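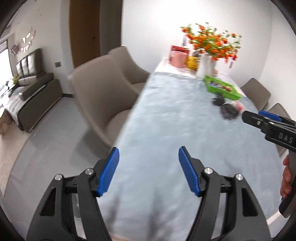

Dining table setup, both grippers in view

reyevangelista
Posted 26/06/2023

Hi all! Long-time reader, first build thread. I've been collecting two-handed demos at home for a small policy I call Hela, and I'm having way too much fun with it. The job is simple on paper: get the bag off the tablecloth and into the green tray, one gripper steadying the tray while the other does the lifting. I'm at 131 good episodes so far and hoping for 1,000 by August (my family would like the table back before then!).

What surprised me is how much the cloth matters. It's soft and a bit fuzzy, and if you come in too low the fingertips drag it along with the bag. I started throwing those episodes away, then stopped. Should I keep them?

ploston_dan
Keep them! If you recover cleanly, that's gold. My first set was 2,901 perfect grabs and the arm had no clue what to do the first time it missed.

kettlebrook
I'd go the other way, at least early on. Mixed-quality demos gave me a policy that pinched the cloth on purpose. Get a clean base first, then add recoveries as their own batch with a tag so you can pull them out again.

reyevangelista
Oh, tagging is smart. I've been writing notes in a paper notebook like a caveman. Going back through it now, 63 of my throwaways have a decent recovery in them, so I'm going to label those and train with and without.

Also tried starting each episode from a different side of the table today. Chairs make that harder than it sounds – you end up reaching over the backs with your elbows out. 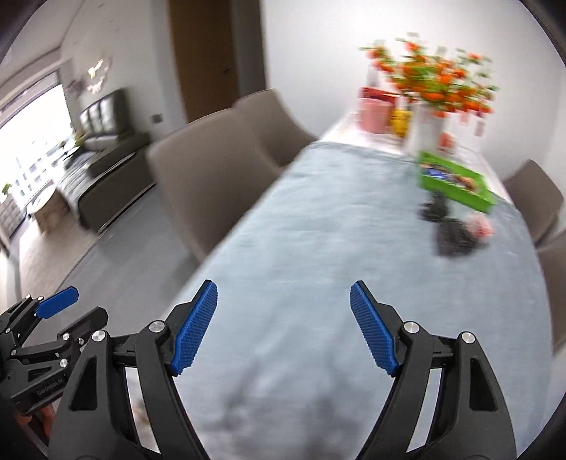

I keep both jaws wide open at the start of every episode so the first few seconds look alike, and only then move in. No idea if that's good practice or just me being tidy.

kettlebrook
Tidy, and I'd drop it. Start half closed sometimes. Otherwise it learns that every job begins from one pose.

ploston_dan
Disagree, sorry. You control the start pose when you run the thing, so why spend episodes on it? Move the tray and the bag around instead. Way more value per hour.

mohammadi_lab
Agree with Dan on moving the objects. I'd leave the flowers and chairs where they are for the first batch, then shift them for the second. And check your timing between left and right before you record any more. Mine drifted and I lost a whole evening at Allencombe to it.

reyevangelista
Timing check is next, thanks! Then tray positions. Will post the with/without results for the recoveries once both runs finish.
– Reynaldo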